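Rechercher dans le guide

Rechercher OK

Guide de mise en ligne Sustano — Section 7
Préparer et publier un premier single

Cette section décrit la création d'une fiche de sortie pour un titre seul. Pour un EP ou un album, reportez-vous à la section suivante. Le compte artiste doit déjà être validé et le nom de scène enregistré.

Avant de commencer

Réunissez les éléments suivants dans un même dossier :
- le master stéréo en WAV, 24 bits ;
- la pochette carrée, en JPEG ou PNG ;
- les paroles en texte brut ;
- la liste des auteurs, compositeurs et interprètes, avec leur part respective.

Note — Les MP3 sont acceptés pour les maquettes privées, jamais pour une sortie publique.

Créer la fiche

1. Ouvrez l'onglet Catalogue et cliquez sur Nouvelle sortie.
2. Choisissez Single. Ce choix ne peut plus être modifié une fois la fiche enregistrée.
3. Saisissez le titre du morceau tel qu'il doit apparaître sur les plateformes. N'ajoutez ni le nom de l'artiste ni la mention « nouveau ».
4. Dans Artiste principal, sélectionnez votre nom de scène. Les invités vont dans le champ Participation.
5. Indiquez un genre principal et, si besoin, un genre secondaire. « Pop indépendante » et « Pop alternative » sont deux entrées distinctes.
6. Rédigez la présentation, 500 caractères au maximum, espaces comprises.

Déposer le son

7. Glissez le fichier WAV dans la zone de dépôt et attendez que la barre atteigne 100 %.
8. Écoutez l'aperçu en entier, au casque, et vérifiez que la fin n'est pas coupée.
9. Si le code ISRC existe déjà, collez-le sans tirets. Sinon, laissez le champ vide : Sustano en attribue un à l'enregistrement.

Attention — Ne fermez pas l'onglet pendant l'envoi. Un fichier interrompu reste visible dans la fiche mais provoque l'erreur 206 à la validation. Supprimez-le et recommencez l'étape 7.

Répartir les droits

10. Ajoutez chaque ayant droit par son adresse électronique.
11. Entrez les parts. Le total doit être égal à 100, sans décimale.
12. Cliquez sur Envoyer pour accord. Chaque personne reçoit une demande et dispose de sept jours pour répondre. La sortie reste en attente tant qu'une réponse manque.

Attention — Une reprise ou un extrait échantillonné demande une autorisation écrite. Joignez-la au format PDF avant l'étape 13.

Choisir la date et publier

13. Fixez la date de sortie. Pour être proposé aux listes de lecture partenaires Brovness et Clotton, le titre doit être validé quatre semaines plus tôt : une sortie prévue en avril se prépare donc dès le début de mars.
14. Cochez les plateformes voulues, puis cliquez sur Valider.

L'état passe à « En vérification », puis à « Programmé ». La pochette et le titre restent modifiables jusqu'à la veille, à 18 h. Passé ce délai, il faut retirer la sortie et créer une nouvelle fiche — les écoutes ne sont alors pas reprises.

Utile (206) · Partager (7)

Contact · © Sustano, documentation Farooqui · Haut de page

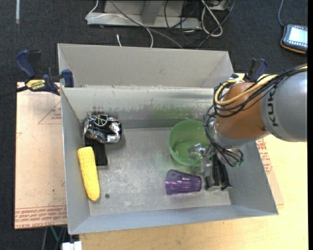
Fig. 7 — Bras KUKA au-dessus d'un bac métallique gris.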